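Gripper budgeting

From the Kurian Handbook of Workplace Automation. Entry last revised Jan 16, 2019.

Gripper budgeting is the part of planning for robot equipment that deals with the hand, its spares and everything that must be bought so that the hand can pick something up. It is usually done after the arm has been chosen, when most of the money has gone. The term covers grippers bolted to a machine and those carried by a person to record how a job is done.
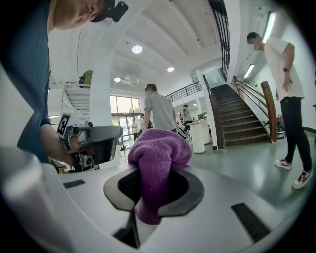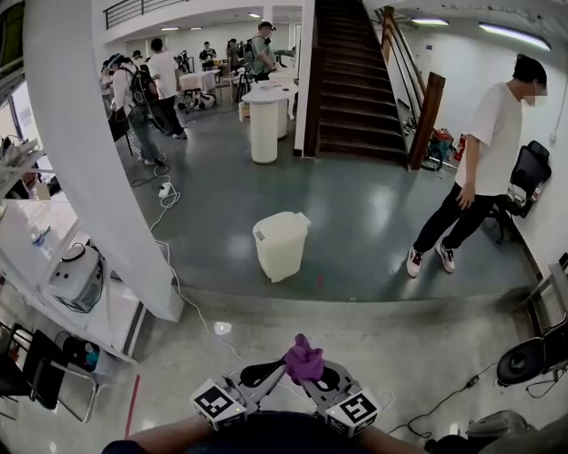
Hand-held grippers, each closed on purple cloth.

Costs are normally split into purchase, fitting and upkeep. Purchase is the figure people remember. Fitting includes cables, mounts, printed markers and the power sockets that the building was assumed to have. Upkeep means fingertips, which wear out, and cameras, which get knocked. The Melville method, still taught on some courses, sets aside 28 per cent of the purchase price for upkeep in the first year. Its critics consider this too low, and its defenders have mostly moved to other departments.

Hand-held units are bought in pairs where a task needs both hands, as folding does. A pair is then treated as one item in the accounts and as two by whoever has to repair it. The Trurnley schedule, a planning sheet used by smaller workshops, lists 2 working pairs and a spare for each team, with delivery allowed for at up to five weeks. Orders placed in April tend to run over, as every other workshop has also found money to spend before its year closes.

Cloth is a common test material and a cheap one, though it is often left out of the budget altogether and brought from home. Soft goods show up weak grip and poor finger shape sooner than boxes do. A buyer who has seen only boxes lifted in a sales demonstration is advised to bring a sock.

The Farkis rule holds that floor space should be costed at the same time as the equipment. It is widely quoted in proposals — generally in the paragraph explaining why this has been put off until next year.

See also: Arm selection; Spare parts; Cable management (disputed).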